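Notas para la charla, versión de abril

Hola a todos, gracias por venir. Empiezo confesando que odiaba limpiar casa antes de mudarme (¡cuatro mudanzas llevo!). Hoy hablamos de vaciar una cocina sin perder la cabeza. Pausa, que se rían.

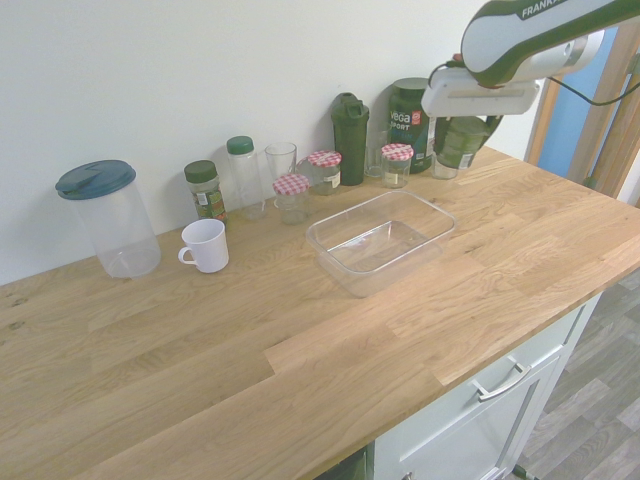

La fila de la encimera: jarra, taza, especias.

Lo primero que hago es poner fecha tope a la despensa: 2 semanas antes dejo de comprar y cocino lo que haya. Para guardar lo pequeño me gustan los recipientes transparentes, como el de la latita verde y blanca, que se ve lo que llevan dentro sin abrir nada. Contar lo de Botond y los 40 paquetes de arroz.
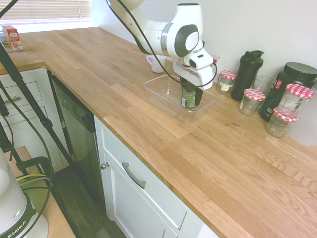

Las etiquetas van por habitación de destino, que luego llegas muerta y lo agradeces. Preguntas, y paso el micro a Nesma.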